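Ternent's old reading room opens its doors again

If you've walked down the hill in Tandthorpe lately and wondered why the lights were on in the Ternent building, there's a lovely answer. The reading room is back, and it is every bit as cozy as people remember!

The room had been shut for 2 years while the roof was fixed and the shelves were rebuilt. On 5/12/20 the front door was unlocked again, and by lunch more than 100 people had been through. Some came to borrow books, some came to look at the ceiling, and quite a few seemed happy just to sit down with a newspaper again.

The collection now stands at 827 titles, which may sound small, but what a mix it is. There are sea stories, cookbooks, bird guides, a whole run of railway timetables and a very good shelf of crime novels. Svend Skov, who chose most of the new books, is especially proud of the travel section – he spent all of November tracking down old walking guides to the coast.

"I wanted people to find something they weren't looking for," Skov said. "I came in for a book on beekeeping once and went home with one on lighthouses. I still haven't read about the bees."

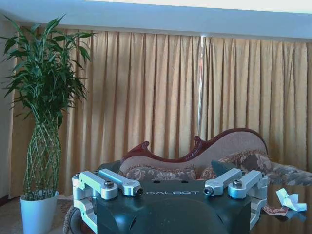
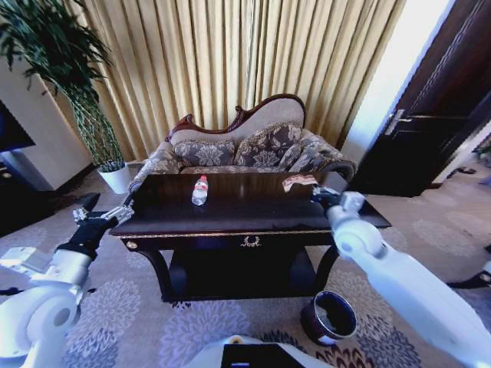 Children get their own corner, with low shelves and plenty of floor cushions. The story hour is back too, and the first one was packed. It was a chapter from the Lurkska tales, the ones with the fox who runs a ferry, and the kids begged for another as soon as it ended. They'll get it, as the plan is to read the whole series right through the summer.

Grown-ups haven't been forgotten. A book group will meet in the evening twice a month, starting with a short novel so that everyone has a fair chance of finishing it. Copies are at the front desk and they're going fast.

Borrowing is free for anyone who lives in Tandthorpe, and visitors can sit and read for as long as they like. You can take home up to 2 books at a time for now, with a higher limit promised once more titles arrive. The Nørgaard bakery across the street has kindly agreed to stay open a little later on story hour days, and the cardamom buns are well worth the walk. Old library cards still work, so check the kitchen drawer before you ask for a new one.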